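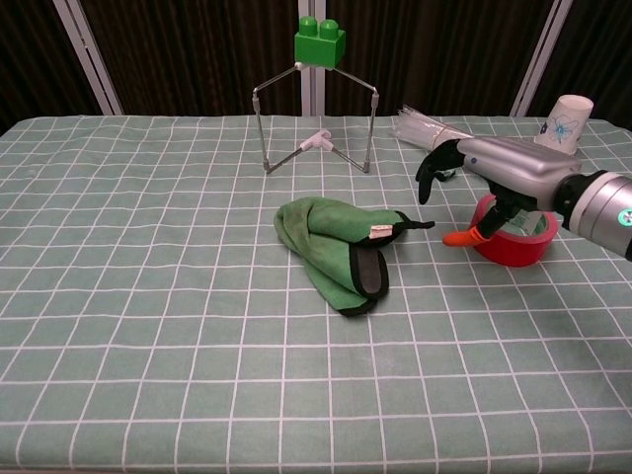
Unit 4: Moisture in Textile Fibers

Reading: Perrin course pack, sections 4.1 to 4.3. The worksheet is due before the April lab block.

4.1 Regain and content

Two quantities describe the water held by a fiber, and they are often mixed up.

Moisture regain is the mass of water divided by the oven-dry mass of the fiber.
Moisture content is the mass of water divided by the total mass, water included.

Both are given as percentages. Regain is always the larger of the two for the same specimen. Commercial weights are normally settled on regain, so use regain in this course unless a problem says otherwise.

Worked case. A cotton specimen weighs 30 g in the conditioned room. After oven drying to constant mass it has lost a little over 2 g. Write R for regain and C for content, both as fractions. Then R = C / (1 – C) and C = R / (1 + R). If R is 8 percent, C is 0.08 / 1.08, or 7.4 percent. The dry mass is 30 / 1.08 = 27.8 g and the water is 2.2 g.

4.2 Where the water sits

Cotton and other cellulose fibers have hydroxyl groups that bind water directly. The first water taken up is held tightly. Later layers are held more weakly and leave first on drying. Binding takes place mainly in the disordered regions of the fiber; the crystalline regions are largely closed to water.

Polyester has few sites of this kind, and its regain is under 1 percent in standard air. A polyester fabric can still hold a great deal of liquid, but the liquid sits between the fibers. This is capillary water and it is not counted in regain. Students who report a regain of 200 percent for a fabric have usually measured a soaked specimen.

Nylon falls between the two. Wool takes up more than cotton at the same humidity, although its surface sheds droplets.

4.3 Capillary uptake

Treat the gap between two fibers as a narrow tube of radius r. The pressure drawing liquid in is

p = 2 g cos(a) / r

where g is the surface tension of the liquid and a is the contact angle. Halving r doubles the pressure. It also raises the resistance to flow, so a very fine structure pulls hard but fills slowly. Split fibers have wedge-shaped sections that pack closely and leave many small gaps.

Fabric softener can leave a film that raises the contact angle. As a approaches 90 degrees, cos(a) approaches zero and uptake stops.

4.4 Hysteresis

A fiber brought to equilibrium from the wet side holds more water than the same fiber brought from the dry side. Plot regain against relative humidity and the two curves form a loop. For this reason specimens are conditioned from the dry side – record which side was used in any case.

Lab note

Gravico balances need 30 minutes of warm-up. The Gunora cabinet holds 25 specimens; leave space between the dishes. Keep lids on during transfer. The Perkorura data sheet has separate columns for R and C. Fill in both.

Problems

1. Derive C = R / (1 + R) from the two definitions.
2. A lot of yarn is sold at 8 percent regain but tests at 9 percent. Find the correct invoice mass per 25 kg delivered.
3. Sketch the hysteresis loop for cotton and label the drying branch.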